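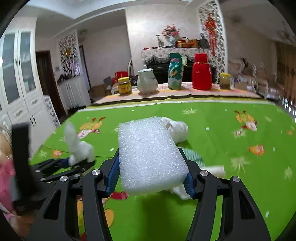
Zsolt Szabó wants to know why the grip timing still drifts on soft objects when the hard ones have been fine since October, and could the report please start with that instead of the budget.

Fair enough, Zsolt, so I'll start there and the budget is at the bottom!

Progress report to Findholm, Veres software work
Apr 15, 2018

The short answer is that there were two bugs on top of each other, and fixing the first one made the second one look worse. The first was in the clock code. We record with two hand-held grippers at once, left and right, and each one stamps its own frames. Parkex (that's our merging tool, for anyone at Findholm who's new to these) lined up the two streams at the start of a recording and then trusted them to stay lined up. They don't. By the end of a long recording the left hand could be 300 milliseconds behind the right. With a block of foam you'd hardly care, you pinch it, it stays pinched. With a tissue that one hand is twisting while the other holds a corner, the merged data says the corner was let go before the twist started, and the policy learns exactly that. We spent way too long blaming the policy.

Parkex now re-aligns all the way through, using the motion of the two grippers relative to each other, and it flags any recording where it can't get a good match. I re-ran all 718 recordings through it over one long weekend. It threw out 36, and I looked at every one of those by hand. Most deserved it. A few were fast handovers where the motion blur was so heavy that the tracker gave up, and I'd like those back, so there's a ticket open.

The second bug is the one that's still partly with us. Veres decides "closed" from finger width. For anything stiff that's a great signal - the fingers stop, you've got it. Soft stuff just keeps squashing, so the width keeps changing and the planner keeps thinking it hasn't finished. It waits, squeezes a bit more, waits again. That's the drift you were seeing in the timing plots.

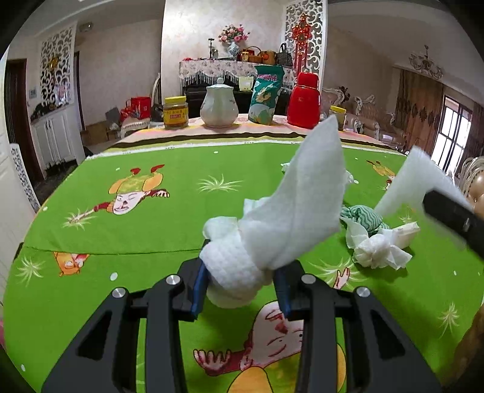

What I've done is give Veres a second opinion. A small network looks at the patch of image between the finger pads and says held, slipping or nothing there, and the planner takes whichever answer comes in first with decent confidence. It was trained on 440 of the cleaned recordings and the rest are kept aside for testing. I'm really happy with how it behaves on foam and on rolled cloth. On thin white tissue it's moody. If there's other white material behind the pads it will sometimes call "held" early, and then the lift starts with nothing in the fingers. I've put in a check that compares the patch just before and just after the first bit of lift, and that catches a lot of the bad ones, but it costs us a pause on every single pick and you can feel it when you watch a run.

The other thing I want to mention is the perception side, because it was supposed to be finished and I've reopened it (sorry). The table finder was written against our plain gray bench in Drivthorpe. Put it on a patterned tablecloth and it happily proposes grasps on the printed figures. It would have been embarrassing to ship like that. I've changed it to need some height above the fitted table plane before it will suggest anything, and now the false ones are mostly gone except along folds in the cloth, where there is a little height and the thing has a point. I haven't decided what to do about folds. Ideas welcome.

Tooling, quickly. The replay viewer shows both gripper streams side by side with the planner state printed underneath, and you can step backwards now! Everybody asked for that. Exporting clips from it is still slow and the settings page is ugly. I'm leaving both alone until the grip work is done.

Next up for me:
Get the blurred handovers through the tracker.
Cut the pause in the lift check, or only run it when the network is unsure.
More tissue recordings on busy backgrounds.
Write up the Parkex file format so that I'm not the only one who can read it.

Budget: we're under on storage and over on compute, and the re-run is the whole reason for the overspend. I'd like to move the leftover storage money across to cover it. Zsolt, if you're okay with that, a one-line reply is enough and I'll fill in the form.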